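Home | Budgeting | Saving | Debt | Bank Stuff | Contact
Filed under: Household Money, Savings How-Tos

How to set up a sinking fund (in one evening)

Quick one. Got a lot of emails about this after the car tires post so here's the whole method, start to finish. You need a bank login, last year's statements, and paper or a spreadsheet. That's it.

A sinking fund is money you put away a bit at a time for a bill you KNOW is coming. Car registration. School fees. Christmas. Not emergencies – that's a separate pot, keep it seperate.

Step 1. Find the lumpy bills

Open twelve months of statements. Ignore rent, groceries, phone, anything monthly. You want the stuff that shows up once or twice a year and wrecks you.

Mine, first time I did it:
- car insurance, paid twice a year
- renewal on the domain and mailbox
- dentist
- flights to see my parents
- tires (ha)
- the August school list

Write the amount next to each. Real amount off the statement, not what you remember. I remembered the dentist as way less than it was.

Step 2. Add it up, divide

Total for my list came to $3066. I get paid every two weeks so 26 paychecks. 3066 divided by 26 is $117.92, call it $118 a check.

If you're paid monthly divide by 12. Paid weekly, 52. Irregular income, skip to the bottom.

Number too big? Normal. Cut the list down to the two or three bills that hurt most and start with those. Add the rest when you get a raise or finish off a card.

Step 3. Check your due dates

People miss this one. If a bill lands in ten weeks you don't have 26 paychecks to save for it, you've got five. So the first year is always a bit lopsided.

Example – insurance was $373 and due five checks out. That's $74.60 a check just for that one until it's paid. After that it drops back to the normal amount. So do the soonest bills first, on their own line, then spread whatever is left over the rest.

Step 4. Open the account

Savings account, no monthly fee, no minimum. I use Tarkum since they let you make named buckets inside one account. Xiaoqing Song wrote in to say Gramdale Credit Union does it too but you have to call them to switch it on. Sterar doesn't have buckets as of June 2018, but you can open several accounts and nickname them. Same thing, more clicking.

Do not get a debit card for it. If they mail you one, put it in a drawer.

Step 5. Automate

Set the transfer for the day AFTER payday. Not the same day – if your direct deposit is late the transfer bounces or you get an overdraft fee. Learned that one for $19.

Name the transfer something you'll recognise in six months. "Lumpy bills" is fine. 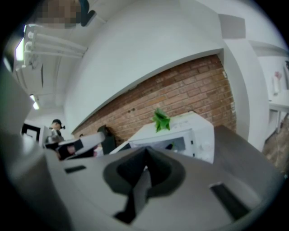 View past the gray gripper, looking up into the room.

Step 6. Paying a bill out of it

Bill arrives. Move the exact amount to checking, pay it the same day, write it down. Check the transfer time first, some banks take two or three business days to move money over.

Bill came in lower than planned? Leave the extra in. Came in higher? Pay the gap from checking and bump the number for next year.

Irregular income version

Syafiqah Rondonuwu freelances and does it by percentage. Take your yearly total, divide by what you made last year after tax. That's your percent. Every invoice that clears, move that percent before you touch the rest. Good month puts in more, bad month puts in less. Look at it again every quarter.

Couple of questions I keep getting

Card debt first? If you've got high interest cards pay the minimums, keep a SMALL sinking fund for one or two bills, and throw the rest at the cards. Otherwise the tires go right back on the card and you're where you started.

Can it sit in checking? Can do. I spent it every time.

Does interest matter? A little. Pick no fees over a slightly better rate at these amounts.

Next post is on splitting bills with a roommate, reader named Siregar asked for it – should be up once I finish teh spreadsheet.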